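Minutes, June meeting
Posted in June by Till Lenz
12 shares | 4 comments

Okay, I'm on minutes again, so you get them my way. We started at 7:10 pm in the back room of the Orthorpe hall, and Dale Lemieux was in the chair (he'd lost the agenda, so we used mine). Last month's minutes were accepted with one fix – the choir from Drulmont is singing before the raffle draw, and I had it after. Sorry, Drulmont!

Street fair money first. We've got $591 in the account and the hall wants a $1,000 deposit for the long weekend, which made everyone go a bit quiet. Dale thinks the hall will take half now and half in August if we ask nicely, and he's going to ask nicely. I said we could also put the raffle tickets on sale early. Moved by Dale, seconded by me, carried. Tickets will be two dollars each and we're printing 1,000 of them, in green this time so they don't get mixed up with last year's leftovers.

Then the road closure. Council has the form and they've come back wanting a better map, one that shows where the fire truck gets in. I drew the last one and I'll admit it wasn't my finest work. I'm redoing it on the computer with proper street names and I'll send it round before it goes in. If you live on the closed bit and need your car out that day, please tell me now and I'll mark a spot for you behind the bakery.

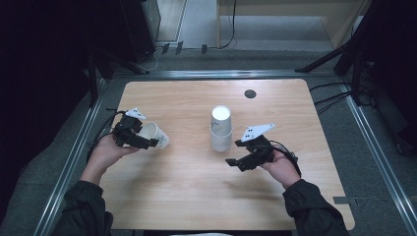
Stalls came next and took up most of the night. Stola would like the corner spot again, which is fine by all of us because the scarves bring a crowd, but they want power this year and the closest outlet is the one the coffee cart uses. Dale's going to check whether the old extension leads have been tested. If they haven't, we hire. Kiss (the new ice cream place, lovely people) asked for a double stall and we said yes, at the double price. We still don't have anyone doing hot food after the sausage people pulled out, so if your cousin has a grill and a food permit, send them my way!

We had a long back and forth on the dunk tank. I'm for it. Dale is against it, having been in it last time. We left it until July.

Other business: the banner has a tear along the bottom hem and I've taken it home to sew. The lost property box still has one kid's gumboot and a very nice travel mug in it. Both go to the op shop after the next meeting.

To do
Dale – deposit, extension leads
Till – map, ticket printing, banner
Everyone – hot food leads, please

We wrapped up at 8:45 pm. Next meeting is in July, same room, and it's Dale's turn to bring the biscuits.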